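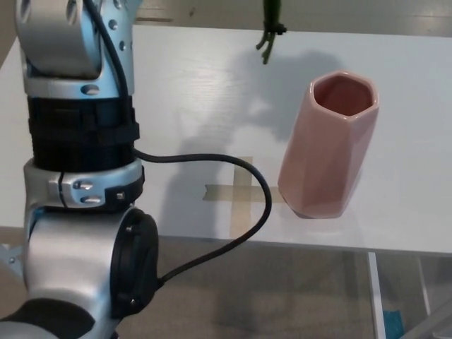
Ticket 118: Performer pages showing wrong credits

Opened 2020-07-06. Status: closed

Reported: Gukard cast pages list dance show judges as contestants. Seen on 6 profiles, all comedians added in January.

Checked the Kudedwood feed. Role field is fine there.
Cleared page cache. No change.
Re-ran import in batches of 600. Same result.
Found the Hirose template reads any blank role as "contestant". Set blank to "appearance" and rebuilt the pages.

All 6 profiles now correct. Jorkow mirror still to be updated.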